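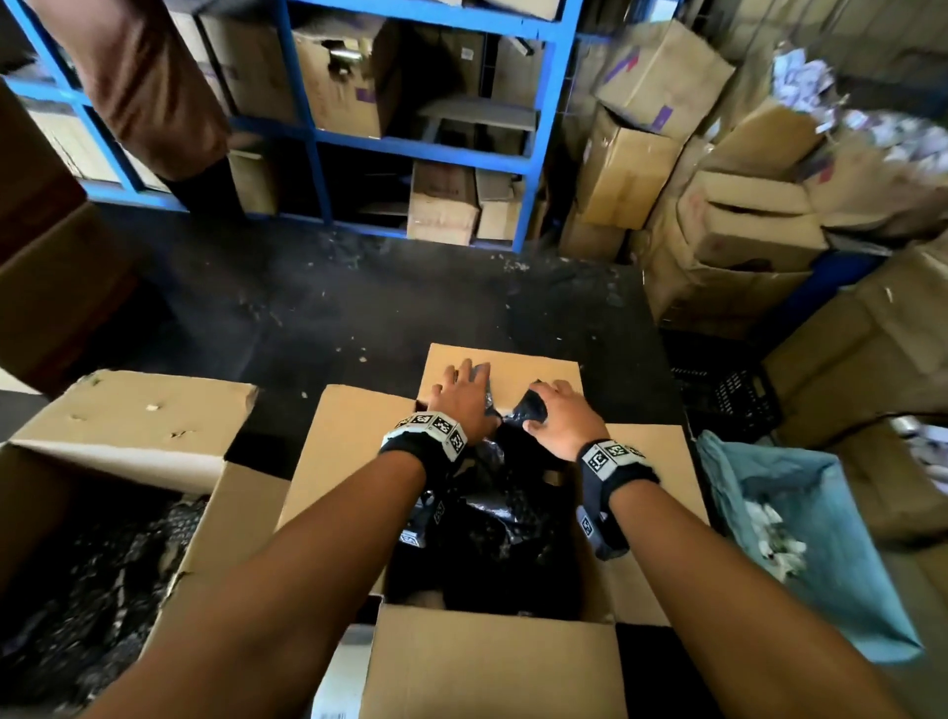
Can a robot pack boxes in a small warehouse yet?
Only if every box is nearly the same. For mixed orders with floppy filler, a person is still faster and cheaper.

That's what our consultant told us in two sentences, and he charged us for a whole morning. I run packing for a small parts shipper and my boss came back from a trade show all fired up about getting an arm for the bench. So I'm asking people who've lived with one. Is he right? We ship more than 500 boxes on a good day, all kinds of sizes, and most of the work is stuffing and closing. What would you hand over to a machine first?
– sandoval_packs

tapegun_ridwan wrote:
Your consultant is right, and I say that as somebody who wanted him to be wrong. We had a Tallanach arm on trial for three months at my last job. Picking up a rigid carton and setting it on a conveyor? Lovely, it'd do that all night. Then they asked it to push bubble wrap down around a gearbox and it was like watching my uncle fold a fitted sheet. The stuff springs back up. You press one side and the other side comes out, so you hold it with one hand and tuck with the other, and you don't even know you're doing it until you watch a machine try.

dilruba_m wrote:
I'm going to disagree, or half disagree anyway. You're all asking it to do the job the way a person does it. We switched to paper that comes out of a dispenser in pads and went down to three carton sizes, and the Kongkaew unit we have now packs that line with one person checking. It's not fancy! But it works through lunch and nobody's wrists hurt. Change the filler before you write off the robot.

sandoval_packs wrote:
@dilruba_m three sizes would be a dream. We reuse incoming cartons, so I've got whatever turns up. Some have one flap torn, some have old tape all over. Customers like that we reuse and my boss really likes that it's free. How much did you spend on new cartons after you switched?

dilruba_m wrote:
More than I wanted to. I'd have to dig out the invoices, but it did hurt the first year. Reused boxes are a real problem for it, I'll give you that. The vision part kept deciding a bent flap was the product. Funny the first time.

tove_a wrote:
Different angle – I do home care and hang around here for the household robot threads. Same story with laundry and trash bags. Put a new bag in a bin, pull the edges over, push the air out. Takes me a few seconds while I'm talking to someone. I've seen the Skunduvura demo where it does a bag and it's great, but the bag is brand new, the bin is bolted down and I'd bet money it took 44 tries to get the clip. Anything soft and shiny that changes shape when you touch it seems to be the hard part, at home or at work.

tapegun_ridwan wrote:
Yep, black plastic is awful. Ours had depth cameras and glossy black was just a hole as far as they could tell. The tech put matte tape on everything for a week and we all got very tired of matte tape.

msalehi wrote:
I integrate these for a living, so salt to taste. You're being a little unfair to where things are in 2018. Suction grippers on rigid items are solved well enough to make money. Two-handed work with soft material isn't, and anybody who quotes you for it is quoting for a research project. But I don't buy that it's decades off, either. The way I see it changing is people collecting a lot of recordings of good packers doing the real thing, twisted plastic, overfull boxes and all, and training on that. Ask a packer to explain how hard they press and they can't tell you. Hands know it.

dilruba_m wrote:
And then the good packers are out of a job, Manouchehr. Let's say that part too.

msalehi wrote:
Fair. I don't have a nice answer. The sites I've worked on couldn't fill the night shift, so it looked different from there, but I know that's not every site.

tapegun_ridwan wrote:
I'd want to be paid extra for teaching it, put it that way.

sandoval_packs wrote:
Same here lol. OK, so what I'm hearing is start at the ends. Carton erecting, taping, palletizing, and leave the stuffing to us. Ultden quoted us on a case sealer that takes random sizes, anybody used one?

tove_a wrote:
No clue on sealers, but if somebody makes one that sweeps the floor around the packing bench I'd buy it for my brother's shop. His robot vacuum eats one scrap of paper and calls for help.

tapegun_ridwan wrote:
Used the Ultden. It's good on square boxes and it hates a bulging top, so don't overfill. Get them to run 1,000 of your own ugly reused cartons through it before you sign, and stand there while they do it.

sandoval_packs wrote:
Good idea. I'll save up the worst ones. Demo should be in September if the boss doesn't change his mind, I'll post the jam count.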